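Race Operations, Unit 6: Suspending and Restarting a Race

Reading time: 4 min

These notes cover the decision to stop a circuit race, the handling of cars while it is stopped, and the restart. Timetable changes before the event were covered in Unit 5 and are not repeated. Read them together with the Sunport sporting code extract from last week.

6.1 Who decides

Authority to stop a race sits with the race director alone. Marshals, the medical delegate and the timing room report conditions; they do not vote. Maldonado's course reader uses the word "advice" for these reports, and the term is kept here. Advice must be logged with a time and a post number before it is acted on, except where a car is blocking the racing line.

Three grounds are accepted in the Sunport code: a blocked track, loss of medical cover, and visibility below the posted limit. Rain alone is not a ground. Standing water may be, if two adjacent posts report it.

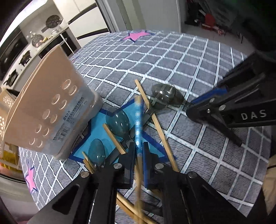 Loss of medical cover is the ground most often misread by new officials. One ambulance leaving the circuit does not count as a loss if the reserve vehicle is crewed and in position. The check is made by radio and takes priority over all other traffic on the channel.

6.2 Cars under a red flag

When the red flag is shown, all cars slow and return to the pit lane in the order they are running. Overtaking is not allowed. Cars line up at the pit exit, engines off. The classification at this point is taken from the last timing line that every running car has crossed.

Work on cars is limited. Tires may be changed and cooling fans fitted. Fuel may not be added. Damage repair needs written consent from the scrutineer, and the form must name the part. At Tirirov, the form was filled in after the work had started, and the car was placed at the back of the line.
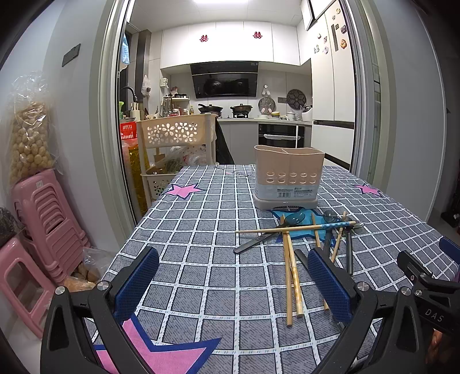
Wooden chopsticks on a checked tablecloth with pink and blue stars.

6.3 The restart

Teams receive notice 30 minutes before a restart if the stop has been long, and never less than 10. The notice is posted on the timing screens and read over the team channel. A notice that is only read out is not valid.

Two methods are used:

Rolling restart — cars follow the safety car for at least one lap and race from the line.
Standing restart — cars form up on the grid in the order fixed under 6.2.

The choice depends on grip at the grid. Dobson argues for a standing restart wherever the surface allows it; Villaseñor prefers a rolling one for fields with mixed tires. Both papers are in the reading folder.

6.4 Results if there is no restart

If the race cannot resume, points depend on distance. For a race of 200 km, half distance is 100 km. Below that, reduced points apply. With fewer than 2 full racing laps, no points are given.

Reading for Sunday: Hinojosa on flag signals, and the Plivadero stewards' report, sections on timing only.

This site uses cookies to remember your settings. Accept | Manage preferences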